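What Happens When a Web Page Sends You Somewhere Else?

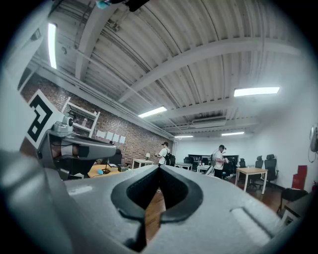

By Osvaldo Negri
Staff writer, Kidik Computers and the Web

May | 8 comments | 151 shares

Every page on the web has an address. It starts with "https" and you can see it in the bar at the top of your browser. When you tap a link, your browser asks for the page at that address.

Sometimes the page has moved. Maybe the people who run the site gave it a new name, or put it in a different folder. The old address still gets visitors, so they leave a note there for browsers. The note says, "Go to this new address instead." This is called a redirect.

A redirect works a little like mail forwarding. If your family moves, the post office can send your letters on to the new house. The person who wrote the letter doesn't have to do anything.

Most redirects are so quick that you never notice them. Your browser reads the note, asks for the new page and shows it to you.

What is a redirect loop?

Suppose page A says, "Go to page B." Then suppose page B says, "Go to page A." Your browser goes to B, then back to A, then to B again. It will never find a page to show you. This is a loop.

Browsers are built to give up after a while. Then you see a message such as "too many redirects." Your computer is not broken when this happens. Usually someone made a mistake when they set up the site, and they have to fix it.

Can you do anything about it?

You can try a few things. Check that you typed the address correctly. Ask a grown-up to help you clear the cookies for that site -- cookies are small notes a site saves in your browser, and an old one can sometimes cause a loop. If the page still won't load, wait and try again later.

Be careful, too. A redirect can take you to a site you didn't mean to visit. Look at the address bar before you type a password. If the name looks strange, close the page and tell an adult.

Words to know

Browser: a program that shows web pages
Link: words or a button that lead to another page
Loop: something that repeats over and over

More from Computers and the Web

What Is a Cookie? by Binta Okafor
How Search Engines Find Pages
Why Do Passwords Need to Be Long?
Where Do Emails Wait Before You Read Them?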